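Gwilliam Felt and Wool Mending Circle: Your Questions, Answered at Length

Is there a fee?

There isn't, and there never has been. We do keep a tin by the door for thread and tea, and if you feel like dropping something in on your way out we're grateful, but please don't stay home on account of the tin.

Do I need to know how to sew before I come?

Not at all! Plenty of our regulars arrived unable to thread a needle, and one or two still ask a neighbor to do it for them when the light is poor. If you can tie a knot you can start on a patch, and if you can't tie a knot we'll get to that too, over a cup of something warm.

What kinds of things can I bring?

Sweaters, coats, hats, blankets, slippers, felt bags, the inside pockets of things, mittens that have lost their thumbs. Wool and felt are what we know best, but cotton and denim are welcome on any evening. We ask that things be clean, and we really do mean that one, as moths travel. If you've had moths at home, seal the piece in a bag and put it in the freezer for 7 days before you bring it to us. Let it come back to room temperature in the bag before you open it.

We'd rather not take on leather, zippers on tents, or anything with a heating wire in it. The Braller repair shop does leather two doors down from us and does it far better than we could.

Which needle should I use on thick felt?

A sharp one, longer than you think you want. Blunt tapestry needles are lovely for darning knitted things, where you'd like to slide between the stitches and not split them, but on dense felt they'll only make your thumb sore. Use a thimble, even if you've always hated thimbles. I hated them for years and I was wrong.

How do I patch dark felt so it doesn't show?

This is the question we get most, and I'm afraid the answer wanders a bit. Black is a whole family of colors. Some blacks lean brown, some lean blue, and two that match perfectly under our lamps can look like strangers on the sidewalk. So take your piece and your patch to a window before you cut anything, and turn them both this way and that.

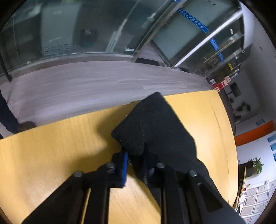
A note from a reader in Tralley says she never managed a good match until she stopped buying new felt for her patches and began cutting them from a hidden part of the same coat, usually the inside of the hem or the underside of the collar, and she wonders why we don't say so more loudly.

Well, consider it said loudly! She's quite right. A coat that has been worn for years has faded all over in its own way, and a scrap from inside the facing will be closer than anything on a shelf. It may be a little darker than the outside if it hasn't seen much sun, so try it against the worn spot first. Then lay the patch behind the hole, baste it down, and work small stitches around the edge with a single strand of thread. Pull them snug but not tight, or the felt will pucker. When you're done, a light steam through a damp cloth and a gentle brush with a soft clothes brush will blur the join nicely.

Can I leave something with you to be mended?

We don't take drop-offs, I'm sorry to say. We tried it one July and ended up with a closet full of sweaters and very little memory of which belonged to whom. Come and sit with us and we'll help you do it yourself.

My sweater shrank in the wash. Is it gone for good?

As a sweater, probably. If it's only a little tight, soak it in lukewarm water with a spoonful of hair conditioner, press it in a towel, and ease it out flat to dry, pulling gently from the hem and the cuffs. If it has gone stiff and thick, you now own some very good felt, and you should be pleased about that, or at least try to be. It makes fine slipper soles, pot holders, and patches.

Where do I park?

Behind the Markon Building, after the library closes. The front lot belongs to the dentist and they do tow. The bus stops right across the street, and the side door has a ramp. Ring twice, as the bell is a little shy.

May I bring my children?

Please do, if they're old enough to be near needles and you're happy to sit beside them. There's a basket of wool scraps they can cut up as they like, and they can take home whatever they make.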